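4.3 What the handling rules cover, and what they leave to the operator

The Temden guideline, which most of the sites in our comparison say they follow, asks three things of a tabletop handling task. The grasp must be "secure," the work area must be "clear," and the outcome must be judged by "a competent person." We have no quarrel with any of these as intentions. Our doubt is whether they can be checked, and whether a site that reports full compliance has told its reader anything.

Take "secure" first. For a rigid box the word does some work. The jaws meet two faces, the box stays put between them, and two people looking at the same recording will mostly agree. Thin plastic bags are another matter. A bag can be held by one handle, by both handles, by a fold of the side, or by a twist of material that only later shows itself to be a handle. All of these look secure at the moment the jaws stop. The guideline has one sentence on soft packaging, and it refers the reader back to the general clause.

We put this to a small test. Krisztina Kovács and Zsófia Sárközi each went through the same 225 recorded bag grasps from the Cludthorpe bench, working separately and using only the wording of the guideline. They gave the same verdict on 141. The remaining grasps were nearly all cases where one handle was in the jaws and the other was free. Kovács passed most of these, on the grounds that the bag was held. Sárközi failed most of them, on the grounds that an open bag held on one side is liable to tip. Both readings are fair, and the text supports either one. A success rate built on such a rule says as much about the reviewer as it does about the robot, and we would put little weight on any comparison between sites that used different reviewers.

Figure 2 shows a grasp of the disputed kind. The jaws are closed on the twisted handle of a printed banana bag while the other handle stands up as a loop. From the wrist camera's point of view there is a good deal to see near the gripper and very little that would settle the argument. The view does not show the load on the handle. It does not show whether the bag will hold its shape once lifted. A reviewer who has only this view is guessing at both, and the guideline does not ask for a second one.

The same figure bears on the word "clear." Part of a person's hand can be seen at the far right, behind a yellow tray, and a work glove lies on the lower surface nearby. Whether this counts as a breach depends on where the boundary of the work area is drawn. Temden leaves that to the site. The Urquijo checklist, often offered as the stricter option, does require a marked boundary, but it says nothing about how far the mark must be from the reach of the arm. A line of tape in the wrong place would satisfy it. We cannot tell from a single wrist view how far the hand is from the arm, and we doubt that anyone else could. That is an argument for writing the distance down before the run starts, at a time when it can still be measured.

Sites tend to answer that the arms are small and slow. This may be so. It is still a claim about the hardware, offered in place of a record of what people did around it. In the logs we were given, the field for "persons near cell" was filled in at the end of the shift, in one entry, for every run that day. An entry made that way cannot be wrong in any manner a reader could detect, so it has no value as evidence.

The third term, "a competent person," we found the least useful. Stemine, whose training sheet is attached to the guideline as an annex, defines competence as having completed the training sheet. The sheet has 2 pages. It covers how to stop the arm and how to report a fault, and both are worth knowing. It does not contain one image of a borderline grasp.

What we would accept in place of the present wording is modest. A rule for bags should name the parts that must be held, and should say when the verdict is taken: at jaw closure, at lift, or at release. The boundary should be given as a distance from full reach, with the position of any side surface noted. Reviewers should be shown disputed cases before they score, and their rate of agreement should be printed next to the success rate. None of this calls for new equipment.

Figure 2. Bag held by one twisted handle, seen from the wrist camera, with a basket of artificial fruit on the white tabletop.
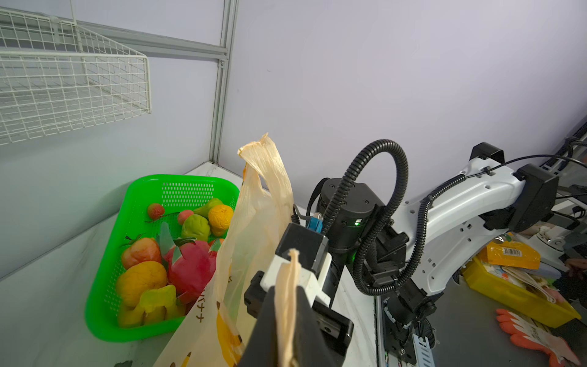
We do not claim that sites using the present guideline are unsafe or careless, and our sample would not support it. The claim is narrower: a statement of compliance, in its current form, should not be read as a result. Section 4.4 applies the revised wording to the same set of grasps.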